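Fudbridge toy library opens its block corner

The block corner at the Fudbridge toy library is open, and it's a treat!

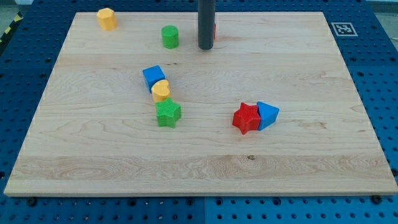

Families can borrow up to 300 pieces at a time, in bright primary colors and all sorts of shapes: cubes, cylinders, even hearts. Anika Yazzie, who spent most of October sorting donations, is thrilled with how it came together. "Kids head straight for the hearts," she says. "Then they try to stand something on top of them, and you should hear the laughing!"

The corner is next to the puzzle shelves, with room on the rug for grown-ups too (bring a cushion). Borrowing is free for members, and sets can stay home with you for three weeks. New members can sign up at the front desk any time the library is open.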